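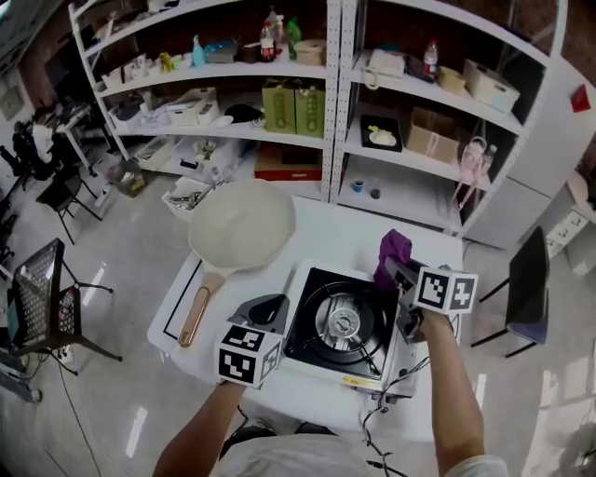
Kitchen Work at the Kokineck Site

Filed under: Workplace / Automation / Photo galleries
23 Oct 2022
4 min read

Rolenix cleans and resets kitchens in short-stay apartments. The crew at Kokineck has done that work by hand for years, and most of them still do. Since April, part of each shift has gone to something else. Crew members take turns at a table indoors and do the same kitchen jobs with a gripper in each hand, and the recordings go toward training a two-armed robot. The project is called Biswas. The robot is planned for the Marnard building first.

This gallery covers the stove task and what the new routine has meant for the people on the shift.

The table

The stove is a portable gas model with one burner, white with a black top. It sits in the middle of a white table with a cream-colored pan to its left. Black tape on the tabletop marks out a rectangle, and a white bin at the back holds metal utensils.

The shelves behind were left full. Apartment kitchens have bottles and boxes all over them, and the crew asked early on for the room not to be too tidy. The training team agreed. Items on the shelves get moved now and then, and no record is kept of that.

The grippers

The operator holds one in each hand. White markers with black square patterns are mounted on them, and the software uses those to work out where each gripper is and how it is turned. A gripper can pinch and let go, and that is about all. People who have wiped stoves for a long time are used to feeling grease through a cloth. With the grippers they have to go by eye.

Several of the crew said their first day on the table was the slowest stove they had ever cleaned. Holding a cloth so that it stays bunched takes practice. If it slips, the operator picks it up again and carries on, and the recording is kept. Early in the project those runs were thrown out. The training team later asked for them back, so the first weeks of work had to be partly repeated. This was not popular.

The count

The target for the stove task was 2000 recordings. The crew stopped at 2334. The extra ones were made with the pan in different places, after someone on the night crew pointed out that guests almost never leave a pan where it belongs.

Each recording has a short note attached: which task, which hand started, and anything odd. The notes were meant to be optional. They have become the most used part of the file, and crew members now get paid time at the end of a shift to write them.

Time on the table

A turn is 20 minutes. It was longer at first and people complained of sore wrists and shoulders, as the grippers are heavier than a sponge and the arms stay out in front of the body. After a turn, the operator goes back to regular apartment work or takes a seat. Nobody does more than 2 turns in a row.

Table time is paid at the same rate as apartment time plus a small supplement. There was some argument about the supplement. Part of the crew felt it should go to everyone on shift, because the people out in the apartments cover the rooms of whoever is recording. It is now split that way, and the rota shows who is covering which rooms.

Stove and pan, seen from gripper height. The pan is tilted with its empty inside showing, and the other gripper is holding a bunched purple item upright over the stove. Two green boxes stand on the shelf behind the pan. Operators check this view on a monitor when they are learning, mainly to see how much of the job the gripper itself blocks. 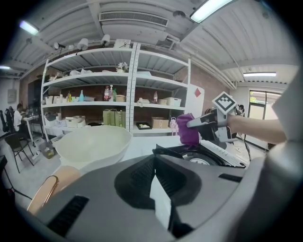

What the job looks like now

Checking has grown. Someone from the crew goes through each day's recordings and marks the ones where the stove would not pass a room inspection. The standard is the same one used in the apartments. The training team first wanted engineers to do this, and tried it for a short while. They passed stoves that any supervisor on site would have sent back.

Two jobs have changed name. The shift lead is now shift and recording lead, and what was the supply job includes looking after the grippers: charging, wiping down, and replacing worn padding. Both come with training days at the main office.

Scheduling is harder. A person at the table is a person missing from the apartments, and on heavy checkout days the table is simply closed. The recording plan allows for this, though the first version did not.

What has not changed

Bathrooms, beds, floors and trash are still done entirely by hand at Kokineck, and no recording is planned for them. Ovens are under discussion. The crew's view is that ovens are a bad place to start, and that drawers would be better.

Headcount is the question most people bring up. Rolenix has put in writing that no hours at Kokineck will be cut while recording goes on. What happens after the robot starts work at Marnard has not been settled, and the crew has asked for an answer before the next task begins. A meeting on that has been promised but has no date yet.

The next task on the table is putting utensils away.

Contact Rolenix | © 2022 Rolenix. All rights reserved. | Back to top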